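Surface care: scuffs and grime on white matte tops

2023-04-25
By Mieke Van Leeuwen

Members continue to send in questions about white matte furniture tops, mostly desks, low cabinets and the tops of storage units placed against a papered wall. The February item dealt with gloss finishes. Matte finishes behave differently and most of the advice given then does not carry over.

A matte top has a fine texture. Dark material from zippers, buckles, bag feet and shoe soles is deposited on the high points of that texture and shows as short streaks and specks. In most cases the coating underneath is intact. A fingernail drawn lightly across the mark will tell the difference: a deposit sits level with or slightly above the surface, and a scratch catches the nail. Deposits can be removed. Scratches through the coating cannot, and rubbing at them widens the damaged area.

The back edge is a separate problem. Dust settles in the gap between the top and the wall, takes up moisture and skin oil from whatever is stored there, and forms a dark gray band. The band is usually heaviest where things are pushed back most often and thins out toward the end that is left alone. 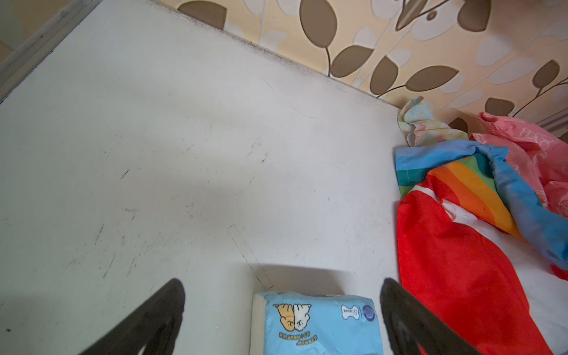

Soft goods make this worse. Clothing, cloths and bags piled against the wall hold dust in place and drag it along the edge each time something is pulled out from the bottom. They also rub the wallpaper. On a printed paper with a pale ground the rubbed area turns gray before the pattern shows any wear, and by then dry cleaning of the paper has limited effect.

Deok-su Seol and Hwa-young Myung tested four methods on an old cabinet top with mixed marks. Their procedure, slightly shortened:

Clear the top completely and pull the unit away from the wall by a hand's width. Vacuum the back edge with a brush nozzle. Wiping first turns the dust to paste and pushes it into the joint.

Wash with warm water and a few drops of dish soap, using a wrung-out microfiber cloth. Work from the front toward the back, rinse the cloth, and go over the surface again with plain water. Dry it at once.

Treat the remaining streaks one at a time with a white vinyl eraser, using light pressure and short strokes. The eraser removed most of the shoe and bag marks. Melamine foam removed more of them but left polished patches that could be seen at a low angle, and Seol no longer recommends it on matte coatings. Solvent wipes softened the coating at one corner and were dropped from the test.

For the back edge, use a soft toothbrush dipped in the same soap solution and shaken nearly dry. Keep a strip of card between the brush and the wallpaper. Two passes were enough on the test piece.

Metal frame parts next to the top can be wiped with the same cloth, but do them last. Dust from a painted metal edge is gritty and will mark a matte surface if it is carried back across it.

Soon-im Do asked whether a clear film would be simpler. It does protect the top, but the edges lift within a season or so and collect their own line of dirt. A felt or cotton runner is easier to maintain, provided it stops short of the wall — 3 cm is sufficient — and is washed with the household laundry.

Gun-woo Hwang adds that bags with metal hardware should hang on a hook. Folded clothing can stay on the top if the pile is kept clear of the paper.

Questions on wallpaper cleaning are being held for the next issue.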